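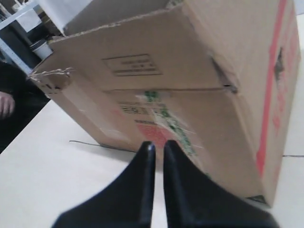

Wendy Fothergill wrote under my last post that a planner which needs a clean box is only a planner for clean boxes, and that I should stop tuning it on new cardboard. I did not like to read this, but she was right, so this month I changed the material.

For those who are new here: I write the approach part of Kuvow, our small planning library. It receives a point cloud and gives back a pose for the wrist and a short path to reach it. The perception in front of it is called Ikirach. It fits flat faces to the cloud and passes them on with a score.

A shipping box which has been through the post several times is a bad friend to plane fitting. The torn edge on the left side shows the corrugated layers, and Ikirach reads them as many thin surfaces. The raised flap is worse. It is a real plane, quite a good one, and it often got a higher score than the front face. Then Kuvow planned very politely towards the flap.

I tried first to make the plane fitting more strict. This was a mistake and cost me most of a week. With the strict threshold the front face was split at the seam in the middle, and I had two half faces with poor scores in place of one good one.

What helped was a dull change. Ikirach now keeps all candidates and joins two of them if they are nearly parallel and the gap between them is less than 7 mm. The flap stays a candidate, but Kuvow asks a second question before it accepts a face: is there something behind it? A flap has air behind it. A box wall has, in most cases, another wall at some distance. The check is 88 lines with the comments, and I believe a better programmer could write it in half.

There are still two problems. The tilted pose makes the path come in low, and the margin to the table is smaller than I would like. Also, the thin cable on the table disappears completely when I downsample the cloud - the planner does not know that it exists. I could keep the full cloud near the table, but then each plan takes 2 seconds longer and I lose my patience.

For the cable I will try the colour picture in place of the depth. Dark on white should be easy, although I have written this sentence before about other things. If somebody has done it with shadows in the same place, please tell me how you chose your threshold.

The branch is called ragged-faces, and the old behaviour is behind a flag.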